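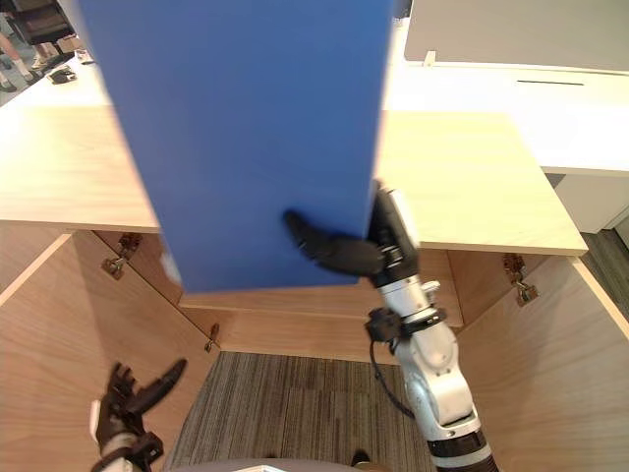 Does Putting Practice Travel? A Term Project in Sports Statistics

Our project began with an argument over lunch about whether people who practice putting on one kind of surface get better at putting in general, or only get better on that one surface. Everybody at the table had an opinion (some of them quite loud!) and none of us had any numbers, so when the time came to hand in a topic, we already had ours.

We worked with the two practice greens closest to campus. Kahsay is the older one, slow and a bit bumpy near the back. Parnis is artificial turf, very smooth, and much quicker than it looks. Eleven golfers from the beginners' club took part, and all of them practiced only at Parnis during February. After that we had them putt on both greens, from three distances, and wrote down whether the ball dropped and, if it missed, whether it finished short or long.

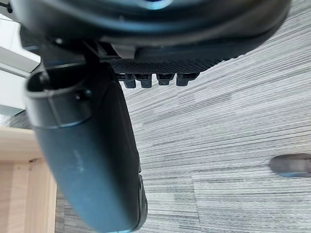

The short or long question turned out to matter more to us than we had planned. At first we only wanted makes and misses, but a beginner misses so often from far away that you learn very little from another miss. Knowing which side of the hole the ball stopped on tells you something about feel for speed, and speed was what we were really curious about all along.

In the end we recorded 1287 putts. We threw out 158 of them, mostly from one windy afternoon at Kahsay when leaves kept blowing across the line, and a few where the handwriting on the score sheet could have been a 1 or a 7. We should have used a better sheet from the start - that one is on us.

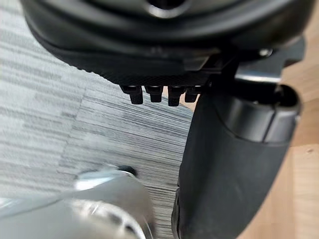 Figure 3. Underside view, black plastic parts.

As for results, the shortest putts went in at nearly the same rate on both greens, so whatever our golfers had learned about aim seemed to come along with them. The longest putts were another story. On Kahsay, most of the misses finished short, and they kept finishing short even late in the session, when you would expect a person to have caught on. We compared the two greens with a chi-square test, and the difference in short misses was larger than we could comfortably put down to luck.

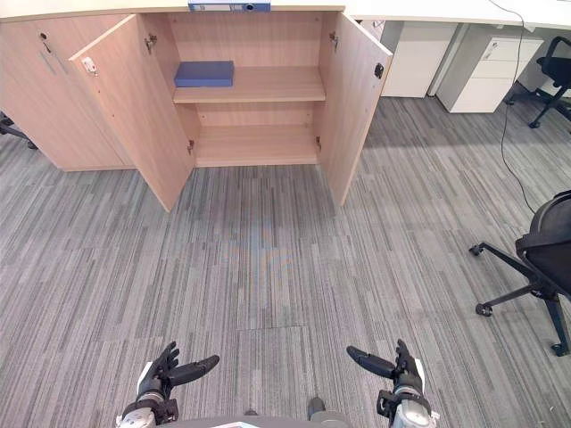
Budberg read our draft and asked whether the golfers were simply tired by the time they reached Kahsay, seeing that everyone had putted at Parnis first. It is a fair point, and we wish we had mixed up the order. We did go back and look at only the first few long putts on Kahsay, and those came up short too, but that is a small pile of data and we don't want to lean on it too hard.

If another group takes this up, we would suggest having half the golfers practice on the slow green and half on the fast one, and then switching. We would also love to see what happens with experienced players, who may adjust after a putt or two. Our score sheets and the spreadsheet are in the Kekeck folder on the class drive, including the putts we left out, and anyone in the course is welcome to use them.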